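We use cookies to remember your settings. By continuing to browse you agree to our cookie policy. Accept / Manage

Mailing snacks overseas without everything turning to crumbs?

Posted by pacheco_gal, 20 July 2025

Hi all! My niece is spending the year abroad and she's dying for the cookies and crackers she grew up with, so I want to send her a nice big care package. I sent one in March and it was kind of a disaster. The cookies were dust, one bag had popped open, and she said the whole box smelled like the dryer sheets I'd stuck in with her sweaters (my bright idea, I know). It cost me $51 to ship, too, so I'd like to do better this time.

What kind of box do you use? Do you take things out of their store packaging or leave them in? And is chocolate a lost cause in the summer? She's asked for it twice now and I hate to say no. I have about a closet's worth of old shoeboxes if those are any good, and I can spend a little more on postage but not a crazy amount. Thanks in advance!

Soledad Carrasco

Oh, I feel your pain on the dryer sheets, I did the same thing with a bar of soap once and my son ate lavender pretzels for a week. Never again!

I've been mailing boxes to family for 12 years now and I've mostly got it down. Skip the shoeboxes, they cave in at the corners. Get a real corrugated box, and get one smaller than you think you need. Empty space is what kills cookies. I put a layer of crumpled paper on the bottom, then the heavy flat things, then anything in a box, then the bags on top, then more paper. Close it up and shake it. If you hear anything moving, open it and stuff in more paper.

Leave everything sealed in the store packaging. For one thing it stays fresh, and for another a lot of countries won't let in homemade or opened food at all, so look up the rules for where she lives before you go shopping. Meat is nearly always a no, and that can include soup packets with meat in them, which I found out the hard way. On the customs form write what each thing is. "Wheat crackers, butter cookies, hard candy." Don't just put "snacks" or "gifts."

I lay it all out on a cloth on the table first so I can see what I've got and figure out what goes next to what.

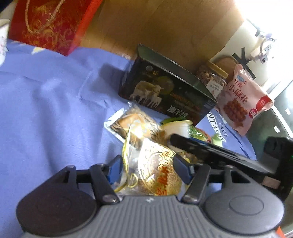

Then I weigh it all before I tape anything. My kitchen scale said 3735 grams for the last one, and I pulled out 2 jars of jam and got it down into the cheaper bracket. Jars are a pain anyway. If you really have to send one, tape the lid, put it in a zip bag and wrap it in a dish towel (she gets a dish towel out of it!).

Chocolate I wouldn't do until fall. Send the candy-coated kind if she's desperate, it holds up better, but I still wouldn't count on it in July. Sandwich cookies and anything thick travel fine. Thin wafers don't, unless they come in a tin.

Oh, and put her address on a piece of paper inside the box too, in case the label comes off.

brekudau

just buy tins at the thrift store. cookies go in the tin, tin goes in the box. never had one break

prirulley51

I gave up and order from a grocery site in the country where my sister lives. They don't have every brand but it's cheaper than postage. Doesn't feel like much of a present though, so I mail her a card separately.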